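# Clusska T2 Tray-Setting Cell

The Clusska T2 sets and clears meal trays on a fixed table. It handles plates, small bowls, chopsticks and flat utensils up to 200 g per item. The standard cell fits a kitchen pass or a tray line and runs on a single 200 W supply.

Task programs are built from demonstrations. An operator works through the placement order with a pair of hand-held grippers, one per hand, and the motions are stored as a named task. No code is written on site.
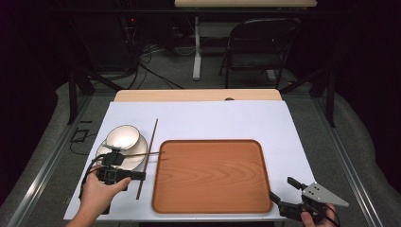

Emiliano Durán

Thin, round items are the slow part of any new task. A chopstick has to be gripped so that it stays level over the tray rim, and the left and right tools need separate practice. Plan on 43 demonstrations for each new item before the task is released to the line.

## Staffing

At the Bevico canteen, the cell took over the repeat placements on the early shift in February. Two line positions were changed to task operator and tray checker. Operators there record new layouts when the menu changes -- the work used to go to an outside integrator. Checkers still handle soups, hot lids and special diets by hand. Both positions rotate every two hours.

## Ordering

- T2 base cell, left or right infeed
- Hand-held gripper pair with cables
- Bodnár finger set, narrow (for chopsticks and straws)
- Kinatetti table cover, white, part no. 498

The narrow finger set is not included with the base cell. Replacement pads ship in pairs.

Page revised September 8, 2025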